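Speaker notes: Storage in guest rooms
Hotel owners' day, Prirkness, January 27, 2026

Start on time. Handouts are on the chairs.

Opening. Most of us spend our refurbishment money on beds, bathrooms and lobbies. I want to talk about where guests put their clothes. It comes up in comment cards more often than the view does, and it costs less to fix than anything else on the list.

Background on the Flalero. It has 96 rooms on a hillside above the harbor. Typical stay is three nights in winter and a full week in July. The old rooms had one tall wardrobe each and a luggage rack that folded out in front of the balcony door. Two people with two suitcases had nowhere to walk. Housekeeping lost time in every room moving bags before they could vacuum. 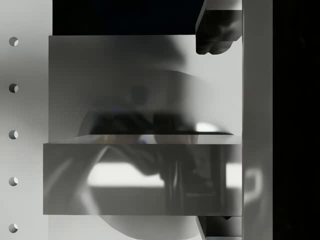

The first thing we did was ask the housekeepers to write down what they moved. Mostly it was open suitcases, then shoes, then wet towels on chairs. Very few guests used the top shelf of the wardrobe. Spare pillows were stored up there, and people left them alone.

Pause here. Ask for hands: who has slept in their own hotel for a full week? Wait for an answer.

Next, what we changed. We took out the wardrobe door, lowered the rail, and put the luggage rack on the wall beside the bathroom. Spare pillows went to the linen room and are brought up on request. The rail is shorter now, and we have had no complaints about that.

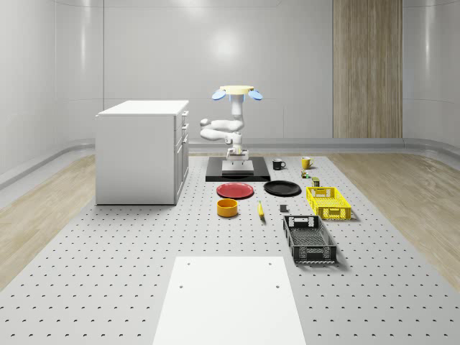
Drawers were the harder decision. Guests on short stays hardly open them, and forgotten items turn up in them every week. Guests on long stays ask for more of them. We settled on one low unit per room. The white cabinet on screen has the layout I would pick: three drawers, the top one shallow and the lower ones taller, with a flat countertop above. Small things go in the top, sweaters go below, and the counter can take a kettle tray. Dark handles on white fronts are easy to find at night. Check any unit you buy with the drawers full.

Costs. Don't read out the table, it is in the handout. Say that we did the work floor by floor and never closed the restaurant.

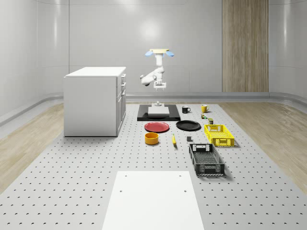 The manager of the Tretbridge wrote after the last version of this talk to say that they went the other way and removed drawers completely. They put in open shelves, and lost property fell within one season. Long-stay guests grumbled, so they kept drawers on the garden side.

I think that is a fair approach for a city hotel. At the Prata, with mostly families, I would keep them.

Questions. Whole session is 60 minutes including these. If no one starts, bring up safes and where to put them.

Remind people to return the room keys for the site visit before lunch.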